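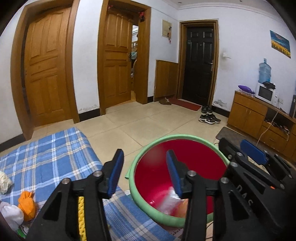

Ticket 2434: left finger does not close fully, hand-held gripper kit
Product: Zetumden hand-held gripper, two-finger, pair
Opened by: Saranya Rodrigues, Skosham
Handled by: Seija Pitkänen, Elard support
Opened: Mar 25, 2022
Status: Waiting for customer
Priority: Normal

Problem as reported
One gripper of the pair stops short when I squeeze the trigger. The blue pads meet at the top but there is a gap lower down, so small soft things slip out. It opens to full width without trouble. The other gripper is fine. We use them at home on household jobs, mainly putting small items into a basin and taking them out again. The fault started after about 300 cycles. I have not taken anything apart.

Reply, Seija Pitkänen
Thanks for the photo. Both fingers look evenly spread when open, so I don't suspect a bent link at this stage. Please try the following and write back with the result of each.

1. Switch the unit off and unplug the cable.
2. Open the fingers fully. Check the slot between the black bars of the left finger, where the yellow perforated strip shows. Remove any thread or fluff with tweezers. Do not pull on the strip.
3. Press each of the silver pivot pins with a fingertip. None should move in or out.
4. Push the bottom edge of each blue pad. If it lifts, tell us which one.
5. Close the fingers on a folded sheet of 80 gsm paper and try to pull it out, first at the top of the pads and then at the bottom.

Reply, Saranya Rodrigues
Step 2: some blue lint came out, not much. No change.
Step 3: all firm.
Step 4: pad on the left finger lifts at the bottom corner. The right one is stuck down properly.
Step 5: holds at the top, slides out at the bottom.
Same paper test on the second gripper holds at both ends.

Reply, Seija Pitkänen
Then it is the pad. The adhesive has let go and the pad is sitting at a slight angle. I am sending a set of replacement pads from the Vainio store, no charge, kit is under warranty until September. Peel off the old pad, wipe the finger with alcohol, leave it to dry for 10 minutes, press the new one on and keep the fingers closed overnight. Recalibrate the opening width before use, menu item "Zero", fingers closed.

Please change the left pad only and keep the other as a spare.

Internal note
Second pad report from this batch. Asked Vainio for the adhesive lot.

Reply, Saranya Rodrigues
Pads not here yet. Can I carry on with the second gripper on its own in the meantime?

Reply, Seija Pitkänen
Yes. Select single mode in the settings first, otherwise it will wait for the pair. Leaving the ticket open until the pad is fitted.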